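Newsroom > Press releases > Product and safety

Wistetti withdraws Celari 4 grip update after dropped-object fault

Last updated: November, 16:20

Wistetti has withdrawn the latest grip update for Celari, its control software for robot arms, after finding a fault that can cause an arm to let go of an object while it is being moved. The company is asking all customers who installed the update to go back to the previous version before running their arms again.

The fault was found by the company's test team in Merau during simulated tabletop trials. No injuries have been reported. Two customers have told the company about dropped items, and in one case a glass jar was broken.

The update reached 58 customer sites before it was withdrawn. All of them were contacted by email and telephone on the day the fault was confirmed.

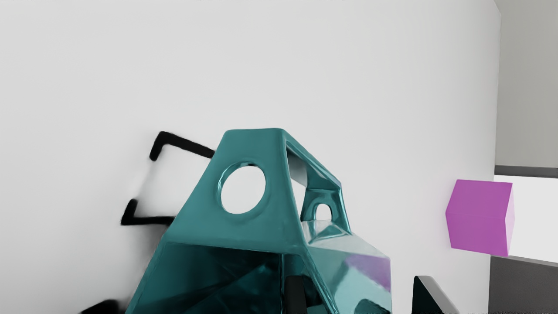

Celari decides how firmly a gripper should hold an object by comparing the gap between the fingers with the gap it expected to find. The update changed the way this figure was worked out for objects with thin walls or handles. If the object tilted after it was picked up, the software could read the change as a sign that the grip was too tight and open the fingers slightly. It could then do so again, until the object slipped free.

The arm's status report continued to show a good grip for up to a second after this had happened. An operator watching only the control screen would have had no warning.

In nearly 300 simulated lifts using the updated software, the object was released early in 40. The same lifts were then run on the previous version and no early release was recorded. Solid blocks and boxes were not affected in either set.
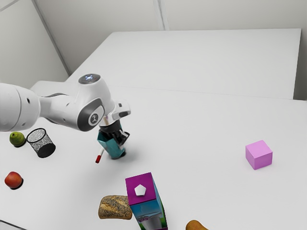

"We should have caught this before the update went out," said Marlene Petrenko, head of product safety at Wistetti. "Our release tests used objects that stay level when they are lifted. A container with a handle often doesn't, and we had too few of those in the set. Customers are right to expect better, and I am sorry for the trouble this has caused."

Petrenko said the company had looked at whether the fault could affect the emergency stop or the speed limits on the arm. Those run separately from the grip software and were working normally in every trial that was checked.

Advice for customers

Sites that installed the update should take the following steps:

- Stop any job in which an arm carries cups, jars or other hollow items.
- Keep people away from the area under the arm until the job has ended.
- Open the Celari settings page, choose Versions and restore the previous release.
- Run one lift at low speed with an unbreakable item before going back to normal work. 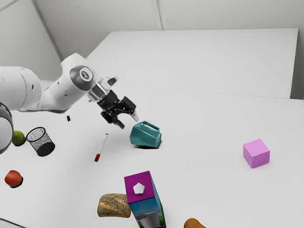
What happens next

A corrected update is being tested now. Wistetti will not give a release date until the full set of lifts has been completed in simulation and repeated on arms in the Merau workshop. The new version will stop the arm and sound an alert if the finger gap changes twice during a single move.

The company has also added 100 hollow and uneven objects to its standard release tests. Every future grip update will have to pass with all of them, in level and tilted positions.

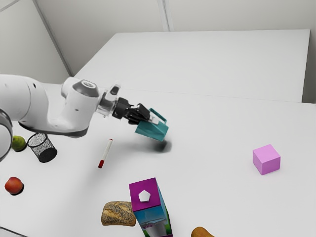
Customers who cannot restore the previous version themselves can ask for an engineer to do it remotely – there is no charge, and sites with more than one arm will be dealt with first. Anyone who has seen an object released early is asked to keep the arm's log files and send them to the support desk, even if nothing was damaged.

A written report on the fault will be sent to all Celari customers once the work is finished.

Media contact: Wistetti press office, Merau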